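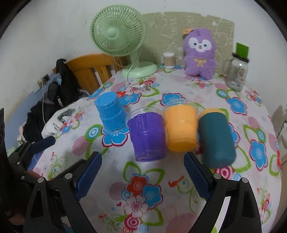

Stardale Residents Board > Household Services > Container deposit at Nusard

Stardale_Office
Posted Sunday, March 16, 2025
Residents are advised that the Nusard refill shop will charge a deposit on all lent containers. Containers brought from home remain exempt. Written comments may be entered in this thread.

feyisa_court
Our building opposes the charge. Of 456 households on the refill list, 106 have no car and often borrow a container on the day. They would pay most.

m_ledger
I must respectfully disagree. The shop lent 2,281 containers last year and received 1,269 back. No shop can carry that loss. A refundable deposit is a fair remedy.

feyisa_court
The return desk closed at noon until November. The figures reflect the hours as much as the borrowers.

Stostell_Tenant
May residents use their own plastic cups for dry goods such as rice and lentils? The notice refers only to "containers."

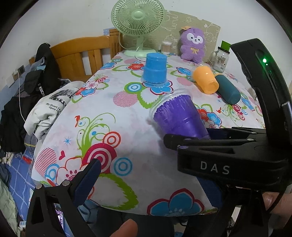
Purple plastic cup with a wide transparent rim.

Stardale_Office
Cups are accepted if clean and weighed at the counter before filling. A lid is recommended.

m_ledger
I request that the weighing rule be posted at the door. It has been applied unevenly.

feyisa_court
We support that request. Our objection to the deposit stands.

Stardale_Office
Both comments have been entered. The thread remains open.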